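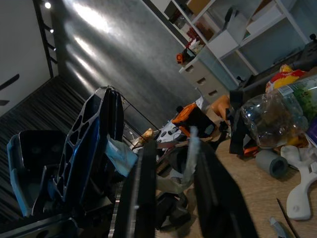
Omid Daneshvar meinte neulich, ein Holztisch brauche gar kein Öl, Seife reiche völlig. Da musste ich erst mal schlucken, ich öle meine Eiche nämlich seit Jahren!

Seifenfinish

Das Seifenfinish (auch Seifenbehandlung) ist eine Oberflächenpflege für unlackiertes Holz, die man vor allem aus Skandinavien kennt. Man löst Seifenflocken in heißem Wasser, lässt alles abkühlen und reibt die Lauge mit einem Lappen ein — mehr ist es im Grunde nicht. Helle Hölzer bleiben dabei schön hell, und genau deshalb mag ich es inzwischen so gern.

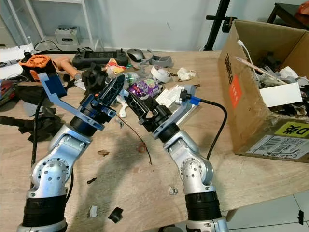

Vor dem ersten Auftrag wird geschliffen, dann leicht gewässert, damit sich die Fasern aufstellen, und noch einmal fein nachgeschliffen. Ich trage drei dünne Schichten auf und lasse jede 16 Stunden trocknen (Abbas Rezaei ist da ungeduldiger als ich).

Schwächen

Rotwein und Kaffee ziehen schnell ein, Wasserränder gibt es auch. Dafür lässt sich fast alles wieder auswaschen, immer in Faserrichtung!

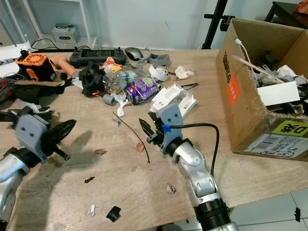

Bei Eiche bitte keine Stahlwolle nehmen, die Gerbsäure reagiert mit dem Eisen und macht graublaue Flecken. Ich habe so einen Fleck seit Juni und wische immer noch daran herum.

Siehe auch: Lauge, Hartöl, Wachs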